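Dobson Wetland Plot: January Inspection, With Comments
Inspected by Csaba Antal and Wanting Lu

1. Boardwalk boards and rails: OK. Two screws were loose near the second turn, I tightened them.
2. Water level at the peat gauge: 65 cm. Acceptable, but lower than in the last check.
3. Sundew beds, fence closed: OK.
4. Life ring at the deep pool: present. The rope is old, please change it before the school visits.

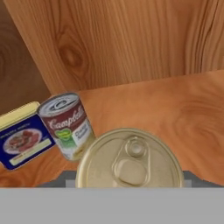 5. Warning signs: one is missing at the north gate. Shuzhen Tang has ordered a new one.
6. Invasive plants: Himalayan balsam seedlings along 124 meters of the ditch. To be pulled by hand, no spraying so near to the moss.
7. First aid box: OK.

Next check: Deming Yu, 8 a.m., bring waders.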